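Last revised in March, after I emptied the whole wardrobe again.

# Hangers, and how to make a small wardrobe work

I live in a flat with one wardrobe, 12 hooks in the hall and no cellar. For many years I bought hangers without thinking, and so I had every shape: thick ones from coats, thin ones from the cleaner, some with clips which held nothing. The clothes hung at different heights and the rail was always full.

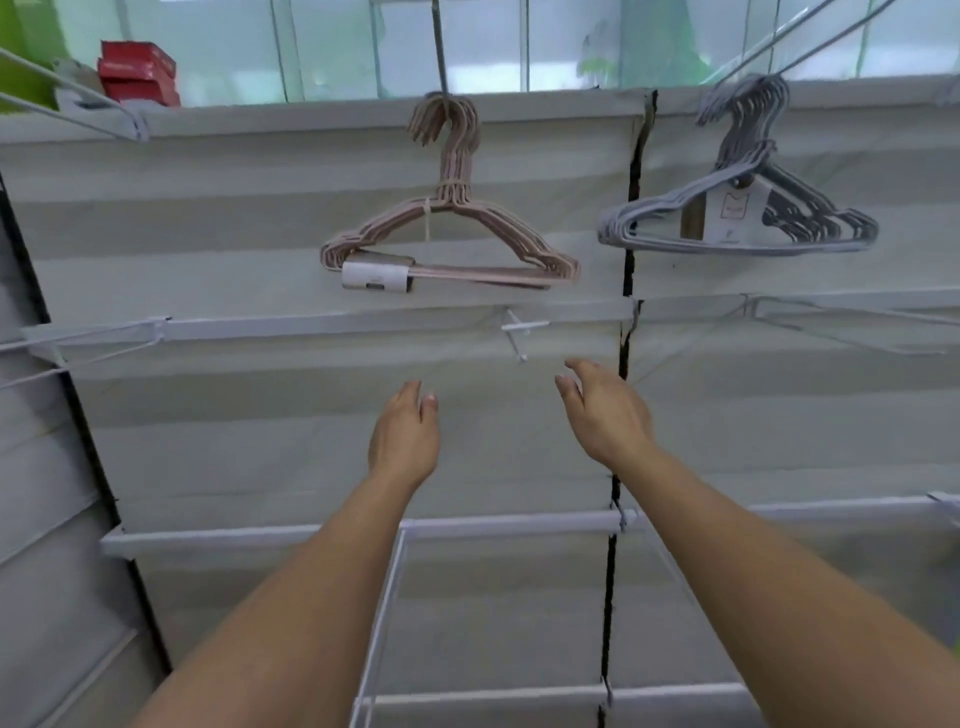
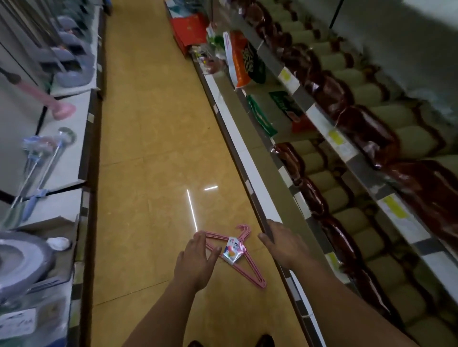

My first advice is to choose one kind of hanger and stay with it. Wire is good for shirts and blouses, because it is thin and takes little room on the rail. It is bad for knitwear. A heavy jumper will get two small bumps at the shoulders, and these are difficult to remove. Fold the jumpers and put them on a shelf.

## Before you buy

Measure the depth of your wardrobe from the back wall to the closed door. In mine the door did not close well on wide coat hangers, and I was angry with the door for a long time before I measured.

Then put on the bed everything which must hang. I do it on a Sunday, when I have time to be strict. I found 23 shirts, of which I wear perhaps half. Buy hangers only for what goes back on the rail, and a few more for guests.

## Rust marks

Coated wire is fine until the coating is broken. Run your finger slowly along the bar and around the neck of the hook. If you feel a rough place, do not hang a damp shirt there. Nithin Subramaniam from the flat below showed me to close such a place with clear nail varnish, in 2 thin coats, and to let it dry overnight. Mine have stayed clean since then.

If a mark is already in the cloth, try lemon juice and salt, on white cotton only. Leave it for an hour, rinse with cold water and wash as usual. Test the inside of the hem first. Never mix it with bleach.

## Slipping straps

Dresses with thin straps fall to the floor of the wardrobe. Wind a rubber band a few times round each end of the hanger. Wool yarn also works and looks nicer, but it takes patience.

## Bent hangers

- Put the hanger flat on a board and press with the palm, starting at the middle.
- For the hook use pliers with a piece of cloth between the jaws.
- A hanger bent more than once in the same place becomes weak. Use it for scarves.

## Old hangers

Ask at your dry cleaner. The one in Kirngate takes back wire hangers if they are clean and tied together. The one in Trulcombe does not want them, so please telephone before you carry a heavy bag there.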